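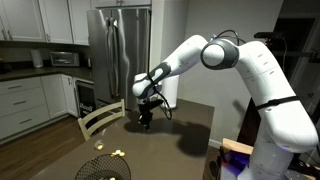

Residents of Jostonham are reminded that the kitchen table is a food preparation surface and should be cleared and wiped between meals. Small pieces of food are easily overlooked on a dark tabletop, particularly under low light, and a spill is best dealt with in the order set out below. A few yellow pieces lying beside a small clear cup, as on the dark brown table shown, call for no special product. They should be gathered by hand or with a dry paper towel before any moisture is applied, as wiping first tends to smear soft food into the finish.

Clearing the table
Move cups, bowls and baskets to the counter. Pick up all loose pieces, working from the far edge toward the chair side. Check inside any wire mesh basket kept on the table, where small items may settle at the bottom. Fruit that has been on the table for over 6 hours should go in the green bin.

Wiping the surface
Use a soft cloth wrung out in warm water with a little dish detergent. Wipe with the grain where there is one, then dry at once with a clean towel. Abrasive pads are not recommended on dark finishes, as fine scratches show readily and cannot be polished out at home.

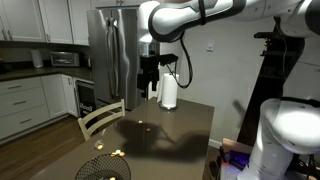

Table edges and chair backs collect residue from hands and should be included in the weekly clean. Slatted backs are cleaned one slat at a time with a damp cloth folded to the width of the gap.

Mesh baskets
Wash in the sink with a soft brush every 14 days. Shake off excess water and stand the basket upside down on a rack until dry. Coated wire that has begun to chip should no longer be used for unwrapped food.

Household Advice Sheet 523, Samonte Home Services Office, Jostonham. Revised Apr 25, 2018. Printed copies are available at the Tuda Street counter.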